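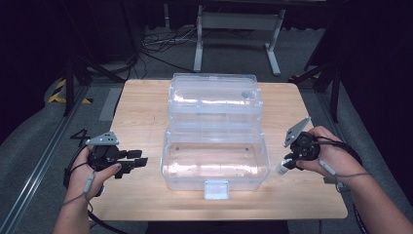 Figure 4. The two hand-held grippers at the work table, with the clear storage box open between them.

Reading time: 4 min

4.2 Setup and care of the gripper station

The station has one table, two hand-held grippers and one recording computer. The operator holds one gripper in each hand, and the cables go from the grippers down past the edge of the table. In the first version we fixed the cables to the table, but the operators complained that the pull on the wrist was changing during the motion. Now the cables hang free, and we only check before each session that no loop can catch on the table corner.

Each session begins with a zero check. The operator closes both grippers completely, and the software, which we call Jedach, stores the motor reading as the closed position. If the new value differs from the previous one by more than 10 encoder steps, the session does not start and the fingers must be inspected. We chose this limit by experience and we did not optimize it.

Transparent boxes are the most difficult objects in our set. The lid has a thin rim, and the finger tips have to come under it at a small angle.
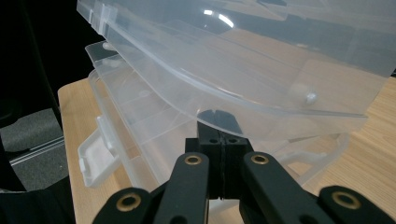

With opaque objects we could accept a small error of the closed position, because the depth estimate corrected it later. With clear plastic the depth estimate is often missing, so the mechanical state of the gripper becomes more important. For this reason the linkage is checked by hand after every 500 openings. We move each arm sideways and feel the play in the joints. A joint with noticeable play is replaced together with its partner on the opposite side - if only one is changed, the fingers do not meet in the middle. The joints are not lubricated, as oil was found on the pads in an early test and the grip became unreliable. 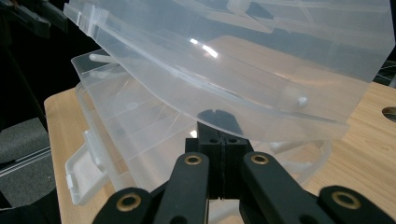

Figure 5. Closed finger tips at the curved rim of the raised lid. The brass-colored rings sit at the pivots of the linkage.

The finger pads have the shortest life of all parts. Our maintenance plan, written by Mali Gwynne in November, first asked for new pads after 4000 openings. In the work with boxes this was much too long. The first pair was taken off after 355 openings on lid rims, and we now inspect the pads at every break instead of waiting for the counter.
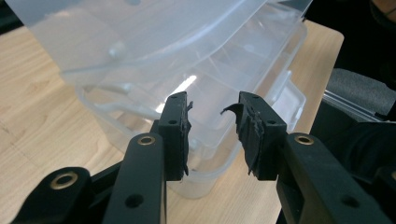 Replacement of the pads takes a few minutes, but the cleaning before it should not be shortened. Old adhesive on the finger makes the new pad stand higher at one end, and then the zero check fails. We look mainly at the upper edge of the inner face. When a strip has peeled up and curled over into the opening, as on the right finger, we change both pads, also when the other one has only a small flap. Loose material can touch the rim before the finger does, and the contact moment in the recording is then wrong. Recordings made with such pads are marked in the log and are left out of the evaluation in Section 5.

After the change, the operator repeats the zero check and makes a short trial with the box lid before the recording continues. The old value is kept in the log next to the new one.

Related items
Faloneck: notes on cable routing for two-handed recording
Wear of soft finger pads in the Trellow tool series
Van den Broek station: table layout and parts list

Contact the authors | Copyright Trellow | Back to top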